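Drustmont Robotics Club – Spring Project Gallery

Our club meets twice a week in the student lounge, and from January to April we put all our time into one project: teaching an arm to pick up small objects and set them down where we want them. The arm is named Roteo. The club has 2 teams, one for hardware and one for software, and everybody switches at the halfway point so that each member gets to do both.

The project was paid for with a Queiroz student grant of 900 dollars. Most of that went to motors and a replacement power supply. The rest went to finger material, cable and a box of test objects – bottle caps, erasers, dice, wooden blocks and a few keys.

Roteo is driven by hand while we record. One member moves the controller, another resets the objects, and a third writes down how each attempt went. A run is thrown out if the driver bumps the table or if the reset was done wrong. We ended the semester with 277 good runs, which was less than we planned for but enough to train on. 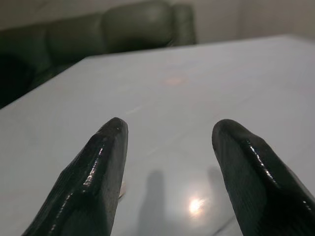
The hardware team went through several finger designs. The first pair was too thin and bent under load. The second pair held up well but slid off anything smooth, so later versions got a different tip angle. Print files for all of them are in the club folder under the name Fudulness, which started as a typo and stayed.

The software team trained on the school lab computer overnight. Training was set to run for up to 2,000 steps, and we saved a copy along the way so we could go back if the newer one did worse. Blocks were the easiest object. Keys were the hardest and are still on the list for fall.

New members are welcome at any time. No experience with robots is needed, and safety glasses are in the cabinet by the door.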